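4. How people decide what to keep

When I started asking people in Irnwood about the stuff in their kitchens, I figured I'd get short answers. I did not! I sent out 200 forms in May, got 100 back, and most of them had writing all the way up the margins. People have a lot to say about containers (and even more about lids).
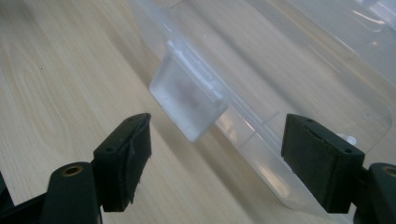 The word that kept coming up was "good." A good box gets washed by hand and never leaves the house. A box that isn't good goes home with a guest and you don't ask for it back. I had a question on the form about price, and hardly anyone used price to explain the difference, so I've dropped it from the tables. 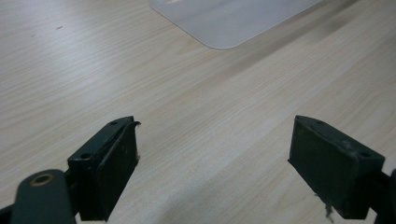 Sorting by use was my first plan for the coding, and it fell apart in a week. Gwilym Wynne and I each coded the same pile of forms and disagreed all over the place, mostly on things with no settled job. Take a thin, see-through white sheet of plastic lying flat on a table, with a rounded corner. Is it a lid, a liner, a scrap? I wrote "lid" and he wrote "other," and we went back and forth for some 7 emails before we added a code for "kept, purpose unclear." That code ended up being one of my favorites.

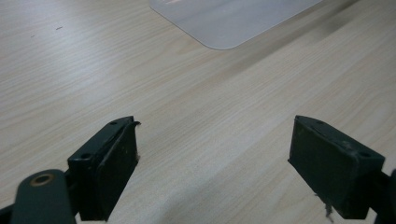
Gwilym Morgan, reading a draft, wondered if "purpose unclear" was our problem and not theirs, and whether the people keeping these things would say the purpose was perfectly clear to them. Fair point. I went back to 2 households on the Ogundipe side of town and asked again, and both gave me the same kind of answer: you keep it until you need it, and then you know.

Figure 3. Containers and the like on a wooden table. 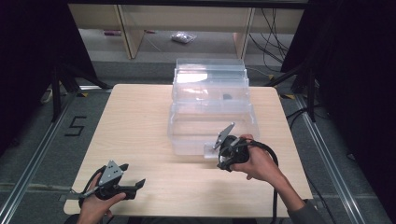
So I now treat waiting as a use of its own. It changes how the cupboard counts in Section 3 should be read, and it makes me a lot less sure about calling anything clutter, which I did pretty freely in the first version of this paper. Moving house is the one time the waiting stops, and I get to that in Section 5.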